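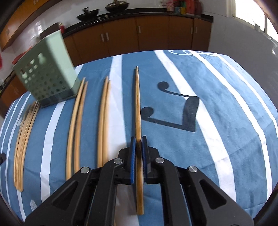 Sorting chopsticks: how we got our first 500 examples

I picked chopsticks because I figured they'd be easy. They're light, you can buy a big pack for next to nothing, and everybody has a table to put them on. My advisor, Hélène Morin, told me I'd regret it by the second afternoon, and she was right (it was the first afternoon).

The goal of my part of the Berkside project was a set of 500 good demonstrations of one chore: chopsticks on the table, chopsticks in the caddy. We used hand-held grippers, so you do the chore yourself and the gripper's camera records what the fingers are up to. The policy training happens later and is in Mohammadi's half of the report.

What counts as one example

I start recording with the fingers open, pick up a single chopstick, get it into the caddy, open the fingers and back away. If I grab two at once, it's out. If I drop one and pick it up again it stays in, and I tag it as a recovery. We argued about that for most of July! I still think the recoveries are the best thing in the whole set.

I also learned to change the layout between takes. My early runs all had the chopsticks lined up in tidy pairs, and the first model we trained was great at tidy pairs and hopeless at anything else. So now I mix it up: pairs, bundles, singles, some pointing at me and some pointing away. We do most takes in daylight from the window, which means the cloth looks pretty different at 9 in the morning than it does at 4.

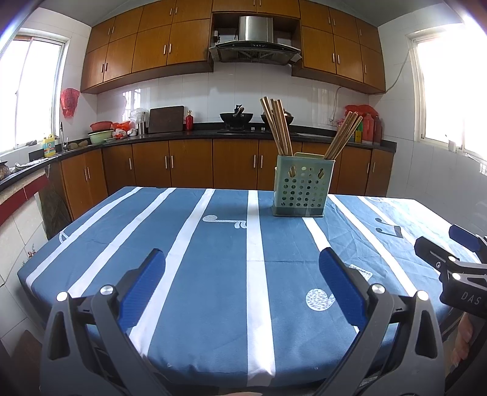

What went wrong

Of the first 500 takes, I had to throw out 228. Ouch. Most of those were me moving too fast, so the images smeared and you couldn't tell when the pads closed. Once I slowed down (I hummed, it helped) the reject pile got a lot smaller. The other big problem was closing too near the tip, where the chopstick swings around in the pads and you end up poking the rim of the caddy with it.

I re-recorded all 228 over 7 sessions, and my wrist would like a word with whoever planned that schedule. Next up is the same chore with spoons.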